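How to Keep a Basketball Scorebook by Hand

Posted by Bernice Lamptey, 2025-03-03

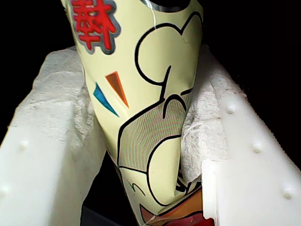
Most youth and high school leagues still want a paper scorebook at the table, even when the scoreboard is electric and someone is typing stats into a tablet. The book is the official record. If the board and the book disagree, the referees go with the book unless they know of a mistake in it. You can learn to keep one in a single evening, and after two or three games it will feel routine.

What you need

A scorebook with a running score down the middle or side of each page. Two pencils and an eraser. A pen in a second color if your league asks for one. I use the Brotico spiral book because it lies flat, but any book with room for 12 or more names will do.

Before the game

Get to the table early and ask both coaches for their rosters. Write last name first, then the uniform number. List players in number order, lowest to highest, so you can find them fast when a referee signals a foul. Read the numbers back to each coach before they walk away. A wrong number in the book can cost a team a technical foul.

Mark the five starters for each team. Some books have a small box for this. If yours doesn't, put a dot next to the name.

Write the home team on the top page or the left page, depending on the book. Fill in the gym, the date and the names of the officials while you have time. You won't have time later.

Marking baskets

Each player has a row, and each row is split into quarters. Use these marks:

2 for a two-point field goal
3 for a three-point field goal
An empty circle for each free throw awarded
A filled circle for a free throw made

Draw the empty circles as soon as the official signals the number of shots. Fill in each one as it goes through. If the shot misses, leave the circle open.

After every made basket, go to the running score and slash the new total for that team. If Prostari has 14 and hits a three, slash 17. Many scorers also write the shooter's number beside the slash. It takes a second and it makes errors much easier to track down.

Do the player's row first and the running score second, every time. Switching the order is how baskets get missed.

Marking fouls

The official will report the color, the number and the type of foul. Cross off the next foul box in that player's row (P1, P2 and so on), then cross off one team foul for that half or quarter, depending on your rules. Tell the official right away when a player reaches 5. Don't wait for the next whistle. It also helps to tell the table crew when a player picks up a fourth, so everyone is ready.

Technical fouls are marked with a T. Check your league's rules on whether a technical counts toward a player's five. In most high school play it does.

Timeouts

Cross off a timeout box and write the time on the clock and the quarter next to it. Let the nearest official know when a team has used its last one.

Between quarters

Draw a heavy vertical line after the last mark in each player's row. Then add up the quarter for each team and compare it with the running score and the board. If they don't match, call an official over before play starts again. Dede Antwi, who ran our table for years before me, checked at every timeout too – I still do that in close games.

Possession arrow

Whoever has the arrow should be noted in the book. Write H or V and change it after the throw-in ends, at the same moment the arrow is switched.

After the game

Add each player's row across, then add the player totals down. The sum has to equal the final running score. If you are off by one, look at the free throws. If you are off by two or three, look for a basket that was slashed but never given to a player.

Have the referee approve the final score before leaving the floor, and keep the book for the rest of the season. Coaches will ask to see it. Nii Opoku at Bamadura photographs every page the same night and sends a copy to both teams, and I would do the same if your league has no other backup.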